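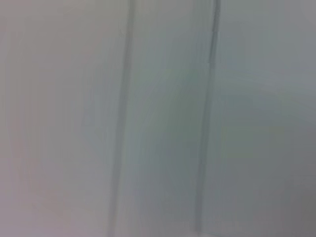 Photo: Fuad Kassa / Floststead course archive

Caring for the Home, Unit 4: Seams, Grooves and Pale Surfaces
Handout to go with the September session. Please bring it back with you next time, with your own notes in the margins.

Welcome back, everyone, and thank you for the lovely discussion last time (I am still thinking about Hanne's pantry shelves). We spent that session on the big open parts of a room, the parts we all notice when company is coming. This unit gets in much closer, to the narrow dark lines where one stretch of a pale surface meets the next. Two of them run down the gray surface in Fuad's picture, leaning a little as they go, and the gray to the left of them is slightly lighter and warmer than the rest. Up close, a plain gray is hardly ever one gray.

Start with looking
Before you pick up a cloth, stand still for a minute or two and look at the surface from the side. I know that sounds fussy! But a line on a cabinet or a wall panel may be a real gap between two pieces, a groove cut for decoration, or a joint that was filled years ago, and each one wants different treatment. Run a dry fingertip across it, gently. A gap will catch your nail, a groove has a floor you can feel, and a filled joint is nearly level.

Cleaning along a line
Dust first, with a soft dry brush, working from the top down. Then wring out a cloth in warm water with a drop of dish soap until it no longer drips – more wringing than you think – and follow the line in one long stroke. Fold to a clean side and go again. Scrubbing across a seam pushes the dirt in, and you will be there all afternoon getting it out with a toothpick, as I was in my first apartment. Dry the line straight away, especially if it is an open gap, where water can creep in behind.

If the color is uneven
Pale grays pick up pink, lavender or blue from whatever is near them: a rug, a curtain, the evening sky. Check again in the morning before you decide you have a stain. Villads Brøndum once repainted half a hallway over a shadow, and he has kindly given me permission to tell you so.

For next time
Choose one surface at home with at least 2 seams in it. Write down what kind you believe each one is, and how you decided. Clean a short stretch, about as long as your hand, and leave the rest alone so we can talk about the difference. Half a page is plenty.

Reading: Baldur Stougaard's chapter on joints, pages 18 and following. Copies are on the shelf by the door.

D. Mahmoud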